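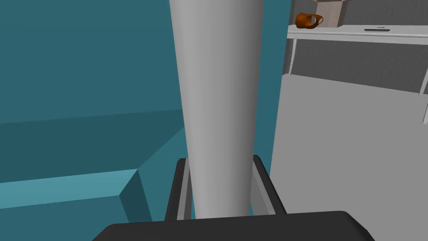 旅客船岸壁・ターミナル設備 点検チェックリスト(所見付き)
対象施設:ファルモント港(Farmont)旅客ターミナル 第1岸壁・第2岸壁
運用システム:Mullano 点検台帳
点検区分:定期点検(入港シーズン前)
実施時期:3月
作成:港湾施設管理課

判定記号
A=異常なし
B=軽微な不具合、経過観察
C=要補修(次回入港までに処置)
D=使用停止
―=対象外または今回未実施

1. 適用範囲
本票は、クルーズ船および定期フェリーの着岸に供する岸壁、乗降設備、ならびに旅客が通行する屋内区画に適用する。荷役専用区画、燃料供給設備、および税関管轄の保安区域は別票による。第1岸壁の延長は400m、第2岸壁の延長は300mとし、測点は西端を0として東向きに取る。

2. 岸壁本体

2-1 エプロン舗装の段差、ひび割れ 判定:B
所見:第1岸壁の測点90m付近に目地沿いの段差がある。車椅子動線と交差するため、入港時はゴムスロープを仮設する。前回点検時から進行は認められない。

2-2 車止めの固定、塗装 判定:B
所見:塗装の剥離が東側に集中。固定ボルトの緩みなし。塗り直しは5月の補修工事に含める。

2-3 防舷材の亀裂、取付金具の腐食 判定:C
所見:第2岸壁中央の防舷材1基で、下側チェーンのシャックルに減肉がある。交換部品は手配済み。交換完了まで当該位置を避けて着岸位置を指定する。港務担当と着岸計画を照合のこと。

2-4 係船柱の傾き、基礎周りのひび割れ 判定:A
所見:前回の補修箇所に再発なし。許容荷重の表示板は全数判読可能。

2-5 排水溝、集水桝の詰まり 判定:B
所見:砂の堆積あり。清掃は点検当日に実施し、通水を確認した。秋の強風期の後に再度確認する。

2-6 救命浮環、昇降はしご 判定:A
所見:浮環のロープは交換期限内。はしごの最下段に貝類の付着があり除去した。

3. 乗降設備

3-1 可動式タラップの油圧系統 判定:B
所見:Pichler 型タラップの左側シリンダー継手に油のにじみ。滴下には至らない。始業前点検の項目に継手の目視を追加する。

3-2 手すりの高さ、ぐらつき 判定:A
所見:規定値内。支柱根元の溶接部に異常なし。

3-3 踏板の滑り止め 判定:C
所見:上段側踏板の滑り止めテープが摩耗。雨天時の降船に支障があるため、次回入港前に全面貼替えとする。部分貼替えは不可。過去に継ぎ目の浮きで旅客がつまずいた記録がある。

3-4 非常停止スイッチの作動 判定:A
所見:操作盤側、先端側とも作動。復帰操作の手順書が退色していたため差し替えた。

3-5 待機列の誘導柵と日よけ 判定:B
所見:日よけ幕の留め具に欠損あり。風速による撤去基準は従来どおりとし、判断は当直責任者が行う。

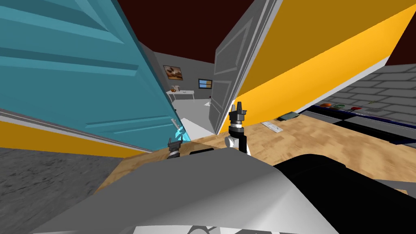 画像提供:Buron

4. ターミナル屋内

4-1 待合ホールの収容管理 判定:A
所見:ホールの定員は627名。入口の定員表示は更新済み。大型船の乗船日は、入場を時間帯別に区切る運用を継続する。前回の繁忙期にはピーク時の在館者が600名を超えた日があり、計数器の誤差を見込むと余裕は少ない。

4-2 避難経路の有効幅 判定:C
所見:北側出口手前に手荷物カートが置かれ、有効幅を下回っていた。当日中に移動済み。床面に置場の区画線を引き、巡回時の確認項目に加える。同じ指摘は前回の点検票にもある。

4-3 誘導灯、非常照明 判定:B
所見:手荷物受取場の誘導灯1台で、点灯保持時間が規定に達しない。蓄電池を交換し再試験する。その他は良好。

4-4 消火器、屋内消火栓 判定:A
所見:配置、圧力、封印とも異常なし。観光案内所裏の消火器は、掲示パネルに隠れて標識が見えにくい。パネルの位置を壁側へずらすよう案内所に依頼した。

4-5 自動ドアの検知範囲 判定:B
所見:正面入口の右扉で、低速で通行する旅客に対する閉動作がやや早い。保守業者に調整を依頼。調整までは乗船日に限り開放固定とする。

4-6 床面の滑り、マットの浮き 判定:A
所見:雨天用マットの端部に浮きなし。清掃後の注意表示板は予備が不足しており、追加で調達する。

4-7 多目的トイレの呼出装置 判定:A
所見:呼出、復旧、警備室側の表示とも正常。

4-8 給水器および売店の水回り 判定:―
所見:水質検査の結果待ち。結果受領後、Mullano 台帳に追記する。
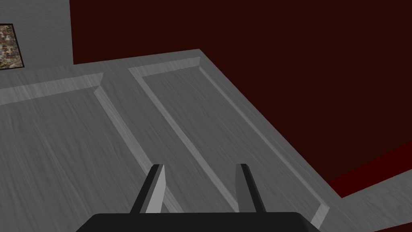 最終更新:4月

5. シャトルバス乗降場および市街地への歩行者動線

5-1 バス停車枠の表示 判定:B
所見:旧市街行きと駅行きの枠番号が、案内図と現地で一致しない。案内図側を修正する。入港日は係員を配置し、口頭案内で補う。

5-2 歩車分離柵 判定:A
所見:損傷なし。柵の切れ目に置く可搬式バリケードも所定数あり。

5-3 横断箇所の視認性 判定:C
所見:ゲート前の横断表示が薄れている。夜間出港の船では、20時以降に帰船する旅客が集中するため、照明の追加も合わせて検討する。表示の塗り直しは先行して発注した。

5-4 タクシー待機列 判定:B
所見:待機列がゲート内側まで延び、緊急車両の進入路にかかることがある。待機台数の上限を事業者に再周知する。

5-5 多言語案内板 判定:A
所見:最終帰船時刻の掲示欄を拡大した。手書きの追記は認めない。時刻の変更は印刷物の差し替えで対応する。

6. 緊急時対応

6-1 構内放送の到達範囲 判定:B
所見:第2岸壁の東端で聞き取りにくい。スピーカーの向きを調整したが、機関運転中の船が着岸している条件での再測定が残る。

6-2 AED の配置、使用期限 判定:A
所見:ホール、乗降場とも期限内。パッドの予備あり。

6-3 避難訓練の実施記録 判定:B
所見:前回訓練の記録に、船社側参加者の所属欄の記入漏れがある。訓練自体は所定の時間内に完了。次回は11月に、手荷物受取場からの出火を想定して行う。

6-4 担架および搬送経路 判定:A
所見:救護室から救急車停車位置まで段差なし。経路上の扉は警備室から一括解錠できる。

7. 総括所見
D判定の項目はない。C判定は2-3、3-3、4-2、5-3の4項目。4-2は是正措置後の状態を翌週の巡回で再確認し、区画線の施工完了をもってAに改める。2-3は部品交換後に潜水確認を行い、着岸位置の制限を解除する。3-3は貼替え後に散水状態で歩行確認を行う。5-3は塗り直しと照明検討を分けて管理し、塗り直し完了時点でBとする。

8. 記入上の注意
・判定欄を空欄のまま提出しない。確認できない項目は「―」とし、理由を所見欄に書く。
・「良好」「問題なし」のみの所見は、A判定の項目に限る。
・測点は岸壁名とともに記入する。岸壁名のない測点は差し戻す。
・当日処置した不具合は、処置前の判定を記入し、処置内容を所見欄に残す。
・台帳への入力は点検終了後、当直交代の17時までに行う。紙の点検票は入力後も次回定期点検まで保管する。

次回定期点検:9月(入港集中期の前)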